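4.3 Entering a community complaint in the Lorkeo register

Use this section when a landowner group or resident lodges a complaint about the Drilton mine lease.

1. Open Register > New entry and select the lease number.
2. Enter the date on the letter, in the form September 15, 2021. The date of receipt is stamped by the system.
3. Choose a category: water, dust, access, royalties or other.

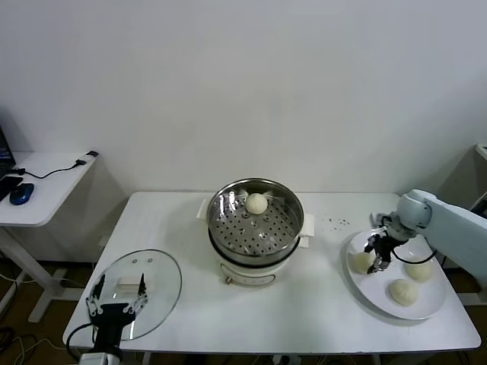

Fig. 4-5. Steamer with one bun, lid on the table.

4. Type the summary. The field holds 400 characters. Longer text goes in an attachment.
5. Attach the signed letter as a scan.

Note: Unsigned letters may be saved as drafts but are not given a case number.

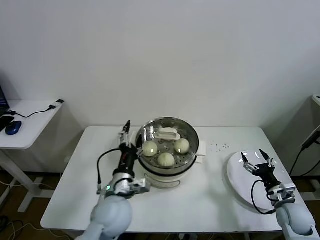

Fig. 4-6. Three buns on the steaming tray.

6. Set the receiving office to Bomberg or Hung. Complaints about royalties go to Hung only.
7. Press Submit. Status changes to Lodged and the fields in steps 1 to 3 are locked.

Caution: Do not delete a lodged entry to correct it. Use form 34 (Amendment) and quote the case number.
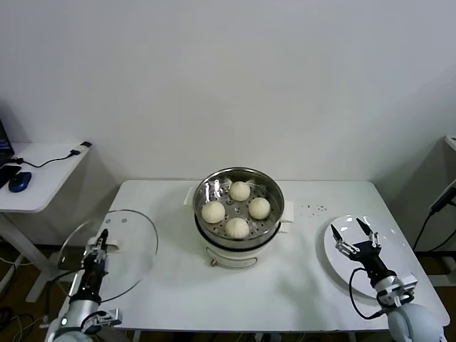

Fig. 4-7. Four buns, glass lid held by its knob.

8. Print the receipt and send it to the complainant.

If error 76 appears, the lease has expired. Renewals are loaded each March; see section 4.6.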